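Minutes, dish room meeting, Amance staff canteen, 6/23/24

Taken by me, Larasati Krishnan, since I lost the draw again. I've left in most of the chat because people on the late shift asked for it last time!

We started with the Sriwong arm, which comes on for real in January. It will take plates off the counter, scrape them and load the washer. Horkura, who are setting it up, say it can do 700 plates in a lunch service. We do more than that on curry day, so two of us will still be at the sinks, and I asked for that to be written down (so I'm writing it down).

Then the part everyone came for – jobs. Management's answer was that no hours will be cut before the trial ends. I asked what happens after the trial and got "we'll look at it together." Not good enough for most of the room, me included, and they've agreed to put something on paper before the next meeting.

Horkura have been trying the whole thing out on a computer kitchen first, and they ran us through it on the big screen.

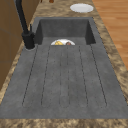
Leftover food is what worries us most. Plates come back with half a meal on them, and at the moment we sort by eye: compost, bin, or back to the chef if a dish clearly isn't going down well. The arm won't tell the chef anything! We agreed that one person per shift stays on sorting, and that it counts as a proper role with its own line on the rota.

Training next. Kaltora are offering 3 sessions, all in paid time, with the first one for the evening crew as they always get theirs last. You'll learn how to stop the arm, clear a jam and start it up again. Several people asked whether they could say no to running it – yes, and you keep your shifts.

Noise, quickly. It was about as loud as the old washer when we heard it at the Horkura workshop, so the radio stays.

Still open: who gets called when it breaks at night, and whether the extra duties move us up a pay step. I'm chasing both.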